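Drusulum Opens Its Doors, and Its Tape Drawer, to the Public

DIKTHORPE, February 18, 2021 — Visitors to the Drusulum open day in Dikthorpe were promised a look at the future of automation. They got electrical tape, in several colors, and most of them stayed longer than they had planned.

The demonstration was the work of the company's handling group, led by Bernd Rieger. The job sounds modest: pick up a roll of tape from a mat and set it down in a tray. The group has spent 11 months on it.

"People ask when it will do the dishes," said Rieger. "I tell them to come and watch it think about a roll of tape. Some of them leave at that point."
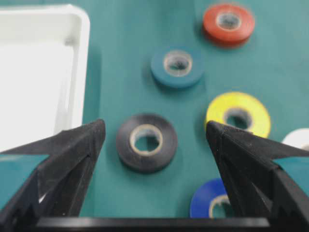
Tape rolls on the mat at the Drusulum open day, with the black roll between the gripper fingers.

Guests followed the work on a screen fed by the small camera near the gripper, a view that spares nobody the suspense. A teal roll on a green mat got the most questions from the public, the two colors being close enough to start arguments among people with perfectly good eyes. Rieger says the choice was deliberate and that he has been asked to apologize for it.

The software comes from Bokard, Drusulum's partner on the project, and has been trained on 1,613 practice picks. Bokard's engineers took questions throughout the afternoon, including several on whether the robot could find the end of the tape. It cannot. Neither, they pointed out, can they. 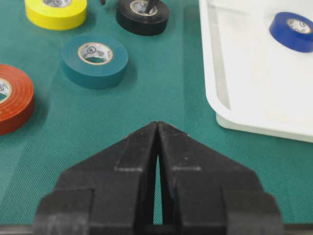

The blue roll in the white tray, with others still out on the mat.

Sessions ran for 32 minutes each in the Chin Room, which seats 90 and has one good radiator. Guests were invited to rearrange the rolls between runs, and the younger ones took to this with real malice.

A second open day is planned for June. Rieger's group hopes to have moved on to something softer by then — gloves have been mentioned, without enthusiasm. Admission will again be free, and places can be booked through the Drusulum front desk in Dikthorpe.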